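Work and Automation, Unit 4: Soft Goods Handling
Instructor: Philomena Rafferty

Background
Prerken runs a returns site in Warnville with 92 people on the floor. Each sorter handled 300 pieces a shift, mostly bedding and cushions. In January the company began moving part of the handling to paired robot arms.

What changed for the staff
– Sorters became cell attendants. They load, clear and restart.
– Less lifting, more standing and watching.
– Pay grades stayed the same for the first year. The union rep at the Suvstead site objected to this – see the Mikkelsen reading, section 2.
– Breaks now follow the cell schedule. This was the most common complaint.

Why cloth is hard
Fabric has no fixed shape. It folds, bunches and hides its own edges, so a grip point has to be found again for each piece. Two arms working close together over a cushion and a crumpled cloth also have to stay out of each other's way.

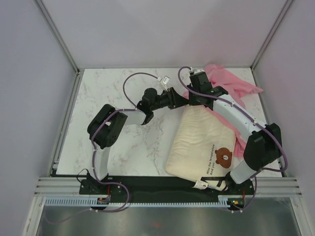

For next class
Read Mikkelsen, sections 2 and 3. Write one page on who should decide when an attendant may stop a cell. Bring a printed copy.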